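The tape trick that changed how I lay a table

Pornthip Jaidee plans every supper on a bare table first, with a roll of blue painter's tape and one bowl
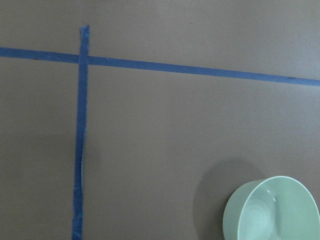 I came to Griritby to write about curries and went home obsessed with tape. Pornthip Jaidee has run her supper club there since September, feeding 15 people at a time, and she works out every place setting before a single plate leaves the cupboard. She tears the tape by hand, presses it down and starts moving crockery about. Wonky lines don't bother her in the least.

"A ruler makes me fussy," she says. "I want to know if your elbow will end up in the soup."

It's such a pleasure to watch! A bowl goes down, she pulls up a chair, reaches for an imaginary spoon, frowns, and shifts the bowl a thumb's width. Then she does it all again from the other side. Each place takes her 20 minutes (I'd have given up after two) and she hums the whole way through.

Her friend Thitima Phuthong makes the bowls at Intarasuk, a small pottery up the hill, and has fired 300 of them for the club and its neighbours. I love the green ones best - pale, quiet, lovely with anything red in them.

I've bought my own roll of tape. My kitchen table has been covered in blue lines all week, and on Saturday six of us are squeezing round it for noodles.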